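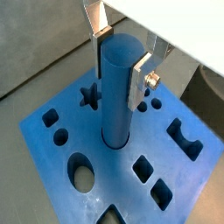
Round peg at the round hole, seen from the wrist camera.

Teaching peg insertion by remote control — how many demos, and should I move the board?

Posted by Konrad Kubiak

I'm recording demonstrations of a round peg going into a shape board. I drive the arm with a hand controller and have 40 runs so far. The policy I trained on them gets to the hole, then presses down on the rim. Do I need more runs or better ones?

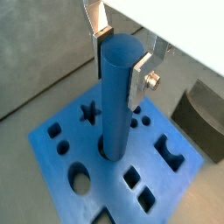
Peg upright between the fingers, with the star hole to its left.

Edmund Sadowski

Better ones first. Watch your last 2 seconds before contact. If you hover and wobble there, the robot learns to hover and wobble. Come down slowly, and if you miss, lift a little and try again without stopping the recording. Keep those corrections in.
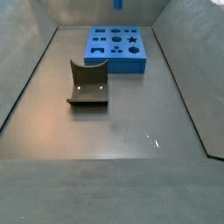
Turn the board between runs as well, and shift it a few centimetres. I left mine in one spot for a whole Friday and had to record the lot again. Note the board angle in the file name, or you will lose track by run 10.

Doso

just get more data, we had 2183 on the Jadus job and it was fine

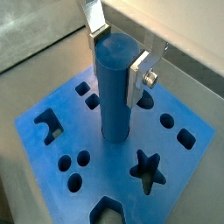 Can I guide the arm by hand instead of using the controller?
If your arm has a free-drive mode, it works well for slow insertions. Keep your hands out of the wrist camera's view — they won't be there when the robot runs alone.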